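Silomar Hand Gripper Service Kit

Kit 7 for the Silomar hand-held gripper, first and second version
Price: 369
Ships from the Amport workshop

Hi! I'm Benedito Marinho, and I put these kits together. I've been looking after hand-held grippers for a good while now, first for my own work and then for other people who kept mailing me theirs in shoe boxes (please keep using the foam, it does help). The kit is what I reach for when a gripper comes in feeling gritty, or when the fingers stop meeting in the middle, or when the video drops out every time you turn your wrist. Most of that is wear, and you can fix it yourself on an ordinary table in an afternoon.

What you get

Finger pads, soft, two pairs
Finger pads, firm, one pair
Linear rail with carriage, greased and bagged
Trigger spring and return spring
Camera cable, thin, with the angled plug already on
Cable clips, bag of 6
Lens cloth and a small bottle of cleaner
Hex keys in the three sizes you need
Printed card with the finger spacing marked on it

The spacing card is new. Cleiton Brandão kept telling me that people were measuring finger travel with a school ruler and getting a different answer every time, so he drew up a card with two steps cut into the edge. You close the fingers on the narrow step, then on the wide one, and if both feel the same you're done. I was a bit grumpy about adding one more thing to the bag, but I use mine all the time now!

Which version do I have?

Look at the screw heads behind the trigger. The first version has two and the second has three. If yours has a round plate back there with no screws at all, you've got an Eder body, and you'll need the Eder adapter (sold separately, see the bottom of the page). The pads and the cable are the same on every body. The rail isn't, so please check before you order.

Doing the job

Unplug it first. I know, I know, but I've had a trigger board come in with a scorch mark on it. Then take the pads off by peeling from the tip toward the wrist. If they're stubborn, warm them in your hands for a minute and try again. Don't scrape with a blade, the plastic under there marks very easily and a marked finger never holds a new pad as well.

Next comes the rail. Slide the carriage out toward the fingers and keep a hand under it. The old grease will be gray or nearly black, and you should wipe all of it off the body before the new rail goes in. Leave the four rail screws a little loose, run the carriage back and forth until it feels even, and then tighten them in a cross pattern. If it binds when you tighten the last one, back off all four and start over. It usually takes me two goes, so don't feel bad.

The springs are fiddly. The longer one goes at the trigger and the shorter one behind the carriage. I hook the short one with a bent paper clip, and I've tried fancier tools and gone back to the paper clip every time.

Once it's closed up, squeeze the trigger 70 times, at an easy pace, before you put the camera back on. You want the grease spread out along the whole rail. Then do the spacing card check, and do it again the next morning if you can, as new pads settle a little overnight.

The lens

Clean it last, with one drop on the cloth, and wipe from the center out. The lens on these is very wide and it bulges, so it picks up fingerprints from everything, mostly from people carrying the gripper by the wrong end. A smear near the rim is easy to miss on a bright day and then it's all over your footage. Turn on the live view and point the thing at a window while you wipe.

Routing the cable

More trouble comes from the cable than from everything else put together. The plug itself is fine. What kills it is the sharp bend right behind the plug, and the next thing that kills it is someone standing up with a loop of it hanging off their knee. Put the first clip close behind the plug, leave yourself a slack curve about as wide as your palm, and put the second clip where the handle begins.

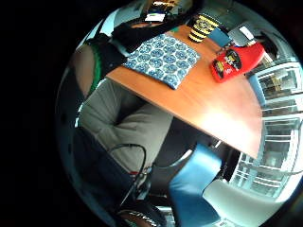 After that, how you run it is up to you. If you mostly sit while you work, let the rest go down over your lap and keep it away from the chair casters. If you stand, take it up your sleeve or along a strap. Either way, do a slow stretch in every direction with the live view on, and if the video flickers at any point, add slack before you do anything else. People tend to swap the camera at this stage and it's hardly ever the camera.

I'd also clear yourself a decent patch of table before a check. You don't need to strip it bare, but give your elbow somewhere to go and put drinks well over to the far side.

How often?

Pads when they go shiny. Springs when you change the rail. The rail itself depends on how much dust you've got, and I do mine each March whether it needs it or not. The cable I'd change the first time it flickers, even if it comes good again when you wiggle it.

Extras

Eder adapter, with four short screws
Brito pad set, extra soft, for thin or slippery things
Spare cable, same as in the kit
Spare spacing card (they do get lost)

The Brito pads wear faster than mine, but they're lovely on paper and plastic film. Cleiton swears by them. I keep one pair in the drawer and put them on when I need them.

Sending it to me instead

If you'd like me to do the work, order the kit and tick the bench service box, and I'll fit everything and mail the gripper back with the old parts in a bag so you can see what wore out. Take the memory card out before you ship it, please. I answer messages in the morning before the bench gets busy, and if you send a short clip of the trigger moving I can usually tell which spring it is.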